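房间才是样本量

赶在组会前写的，想到哪写到哪。上周评审 Görtz 那篇投稿，意见框里塞不下，剩的倒在这里。

先说结论。手持夹爪采数据，大家都在报条数，条数越来越不说明问题。应该报房间数。房间数之外，还应该报没见过的房间里的成绩，单独一行，别跟见过的房间加在一起平均。

就这么点事。下面是为什么我觉得这点事值得吵。

我们自己的数。Grudus，任务是从一个开口容器里把布拿出来放到旁边。1,113 条演示，16 间房。四间留出来不参加训练，剩下十二间训。在训练房间里测，成功率四分之三多一点，曲线很好看，我自己都想截图发出去。然后去那四间留出来的房间，一共测了 200 次，成了 59 次。

三成不到。

同一个策略，同一个权重，同一批容器和布，连操作员都是同一拨人。换的是房间。

当时组里第一反应是数据不够，再采。于是讨论再采多少。我那会儿也是这么想的，还排了班表。后来 Gion Gasser 问了一句，再采是在哪采？大家看了看班表，全排在已经采过的房间，因为钥匙好拿。

这句话我想了好几天。

所以做了个很土的对照。条数不变，房间减半，训一版。房间不变，条数减半，再训一版。前一版在留出房间里掉得厉害，后一版掉得很少，少到我重跑了一遍怕是自己写错了 config。没写错。也就是说我们在同一间房里后半段采的那些东西，对新房间几乎没帮上忙。采的人手腕疼了一个下午，换来的是训练房间里那条好看的曲线。

这不是什么新发现。做视觉的人早就知道训练集和测试集不能共享场景，做语音的人早就知道要按说话人划分。轮到我们，突然就随机打散按条划分了，一间房里的前一条在训练集，后一条在测试集，中间隔了不到一分钟，光线都没变。这么划出来的验证损失有什么意义，我不知道。Görtz 那篇就是这么划的。我在意见里写了，语气已经尽量客气。

反对意见我听过几种，一个一个说。

一种是：换房间太贵。对，贵。要联系人，要搬东西，要重新标定，要跟住在里面的人商量时间。同一间房里再采一百条，一个下午的事。换一间房，半天没了，可能只采到几十条。但是贵归贵，得看买的是什么。条数便宜，便宜是因为它在卖你已经有的东西。按每间新房间成绩涨了多少来算帐，搬家那半天划算得多。我们算过，虽然算得粗。

再一种是：用数据增强。背景替换，颜色抖动，随机裁剪，都上了。有用，有一点用。三成不到就是全上了之后的数。增强能换墙的颜色，换不出桌子后面那一堆人真的会放的东西。人放东西是有道理的，又没什么道理，瓶子挨着容器放，椅背顶着桌沿，床上被子半掀着。腕部相机的视角又低又近，视野又特别宽，背景占了画面一大半。模型从背景里偷学位置，太容易了。它学会的是“夹爪后面那块亮的地方在左边，所以往右下走”。门窗换个方向就废。

我们看过失败录像，有相当一部分是这样的：夹爪稳稳当当走到容器旁边，在空气里合上，抬起来，移过去，松开。动作漂亮极了。什么也没拿。它在执行一段关于旧房间的记忆。

还有一种反对更难答：你怎么定义一间房？把同一间房的桌子挪到另一面墙，算不算新的？换块桌布算不算？白天和晚上呢？

我的回答是不知道，但先别因为不知道就不报。我们内部现在的记法是：位置、桌面、朝向，三样里变了两样，记一个新“场次”；房间单独记。论文里两个数都给。读的人自己掂量。这比给一个大大的总条数诚实。Cadent 上个版本的数据说明里已经加了这两栏，加起来花了我一个晚上，没有想象中那么难，难的是回头补旧数据，有三间房已经说不清是哪间了，最后标了“未知”。

说到这里要承认，我们早期也干过蠢事。最早那批，全在实验室一张白桌子上。白桌子，白墙，顶光，背景布。录得特别干净，策略也特别好训。拿到任何一个有人住的地方，直接崩。那批数据现在还在硬盘里，谁也不好意思删，谁也不用。

有人会说干净数据打底、杂数据微调。试了，跟直接用杂数据训差不多，有时还差一点。我不敢下结论，样本太少。放这儿，有人想做可以接着做。

另外想说说容器。评审里大家喜欢问物体多样性，多少种杯子，多少种布。该问。但是任务里“从箱子里拿软的东西出来”这类，难点有一块是遮挡：前壁一挡，里面的布只露一部分，手持的人会下意识地把手腕抬高、往前探，看清楚了再下去。这个“看一眼”的动作，有的人做，有的人不做。做的人的数据训出来的策略，在新房间里明显稳。不做的人，他脑子里记得布在哪，不用看。可是策略没有他的脑子。

这一点我觉得比换十种布重要。采集说明里现在写了一句：假装你不知道里面有什么。很傻的一句话，执行起来也参差不齐，有的人假装得太用力，在箱子上方绕了三圈。绕三圈也不行，策略会学着绕三圈，超时。

回到评审。Görtz 那篇的方法部分我是喜欢的，动作表示那块处理得很聪明，消融也做了。如果他们按房间重新划一遍，数字会掉，我猜掉不少，但文章会更有用。我给的是大修。另一位评审给了直接接收，理由是“规模令人印象深刻”。规模。就是这两个字让我坐下来写这篇的。

什么叫规模？同一张桌子录一万遍，那是一张桌子的规模。

我也理解为什么大家报条数。条数自动统计，脚本一跑就有。房间数要人记，记错了也没法查。条数每天在涨，周报好写。房间数两周涨一个，周报上是一条平线。带过采集的都懂，平线很难交代。我提议周报里把条数那一栏删掉，被否了，理由是要算工时。那就留着，放到最后一栏去。

还有人担心，这么一搞，小组没法玩了，找不到那么多房间。我倒觉得反过来。拼条数小组肯定拼不过，人家雇一屋子人三班倒。拼房间，一个小组几个人，宿舍、厨房、亲戚家、走廊尽头的杂物间，凑一凑并不丢人。十几间房认认真真按房间划分，留出来的成绩老老实实报，我愿意读这种文章，哪怕成绩是三成。三成起码告诉我问题在哪。

顺手提几条具体的，给写论文的，也给审论文的：

训练和测试按房间分，验证集也按房间分，别只分测试集。我们第一版验证集忘了分，挑 checkpoint 挑的是最会背房间的那个，白白浪费一轮。

每间留出房间的成绩分开列。我们那四间差别很大，最好的一间接近一半，最差的一间几乎全军覆没。平均一下就看不见了。最差那间是背光，正对着一大片亮的，曝光一压，容器内壁黑成一团。这种信息比平均数值钱。

失败分类，至少分“没到位”和“到位了没夹住”。前者多半是房间的问题，后者多半是物体和夹爪的问题。混在一起讨论就是鸡同鸭讲，我们吵过两次组会都是吵这个。

采集人也记一下。不用记名字，编号就行。上面说的看一眼的事，没有编号根本查不出来。

最后，丢掉的数据也报。丢了多少，为什么丢。跟踪飘了丢的，和“这条看着不顺”丢的，完全两回事。后面这种丢法其实是在筛风格，筛着筛着就剩一种动作了。

反过来我也不想把房间说成万能的。十六间也很少。这十六间还有偏，宿舍多，厨房少，地砖多，地毯一间没有。把房间数加到几百，曲线会不会也变平？可能会。到时候该数别的东西了，到时候再数。眼下这个阶段，大多数组连两位数的房间都没有，先别操心那个。

还有个没想明白的，先记在这。两只夹爪一起进画面的时候，留出房间的成绩好像会更差。另一只手、另一台设备，从旁边伸进来，形状跟自己的夹爪一模一样，模型会不会认错哪个是自己？做了个小实验，把旁边那只抹掉再训，有改善，但抹得不干净，边上一圈糊的，说不清是哪个因素。有人做过的话麻烦发我。Gion 觉得是我想多了，他认为就是遮挡。

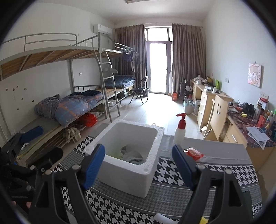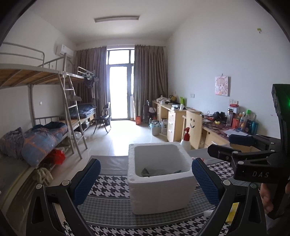
泡沫箱取布，宿舍桌面，腕部视角

Kirnthorpe 机器人学习组 · 操作数据与评测小队

把这两张放一块看，箱子开口占的地方不大，两边和后面全是房间：双层床、窗帘、书桌、通阳台的玻璃门那一大片光。策略吃进去的就是这些。所以说背景不是噪声，它是输入的大头，你不让它变，它就变成答案。

椅背上那个笑脸，我敢打赌特征图里能找到它。没去找，时间不够。

下一轮怎么做，目前定下来的：每间房采集条数设上限，到了就走，不许恋战。多出来的时间全给换房间。留出的四间不动，在加两间有地毯的。看一眼的动作单独标。十一月之前跑完一轮，按同样的 200 次测，不管比 59 高还是低都贴出来。

低了我也认。低了就说明我上面写的有一半得重写，那也挺好，至少知道是哪一半。

组会要开始了，错字回头改。Görtz 的作者如果看到这篇，意见里那句“按条划分没有意义”是我写的，口气重了，意思不变。划分脚本在 Cadent 的工具目录里，按房间那个，拿去用，参数有点乱，第二个开关默认是关的，记得打开。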